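인쇄하기 | 이메일로 보내기

찌그러진 캔이랑 과자 봉지, 분리배출 어떻게 하나요?
작성: Zoia Pavliuk, 12월

사무실 휴게실 정리를 맡게 됐습니다. 직원은 20명이고 Nillmont 건물 4층을 씁니다. 테이블에 음료 캔하고 감자칩 봉지가 자주 남아 있는데, 캔은 대부분 찌그러져 있습니다. 이런 캔도 캔류로 내도 되는지, 더 납작하게 밟아야 하는지 궁금합니다. 과자 봉지는 비닐인지 일반 쓰레기인지 사람마다 말이 다릅니다. 그리고 회색 테이블 상판에 희끗한 얼룩이 조금 있는데 물걸레로는 잘 안 지워집니다.

답변 1
작성: Pylyp Hrytsenko

찌그러져도 알루미늄 캔이면 캔류입니다. 남은 음료를 버리고 물로 한 번 헹군 다음 내놓으세요. 뚜껑 따개는 떼지 않아도 됩니다. 저희는 더 밟지 않고 그대로 모으는데 수거해 가는 쪽에서 뭐라고 한 적은 없습니다. 다만 건물마다 규칙이 다를 수 있으니 관리실에 한번 물어보세요. 과자 봉지는 부스러기를 털고 비닐류로 냅니다. 안쪽이 은색이어도 비닐류입니다. 딱지 모양으로 접으면 선별할 때 빠지기 쉬우니 펴서 넣으세요. 기름이 많이 묻어 안 닦이면 종량제 봉투에 버립니다.

답변 2
작성: Stepan Chornovol

그냥 다 모아서 한 번에 버리면 안 되나요? 저희 회사는 그렇게 합니다.

답변 3
작성: Svitlana Tkachenko

위 답변처럼 하시면 안 됩니다. 섞어 버리면 과태료가 나올 수 있어요. 첫 번째 답변이 맞습니다.

상판 얼룩은 음료 자국이면 미지근한 물에 주방 세제를 조금 풀어서 닦고 마른 천으로 마무리해 보세요. 무광 상판은 거친 수세미를 쓰면 그 부분만 번들거립니다. 긁힌 자국이면 닦아도 안 없어집니다. 테이블 옆에 캔 통과 비닐 통을 따로 두니까 저희 쪽은 많이 줄었습니다. 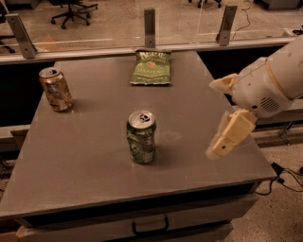 휴게실 테이블에 남은 음료 캔과 감자칩 봉지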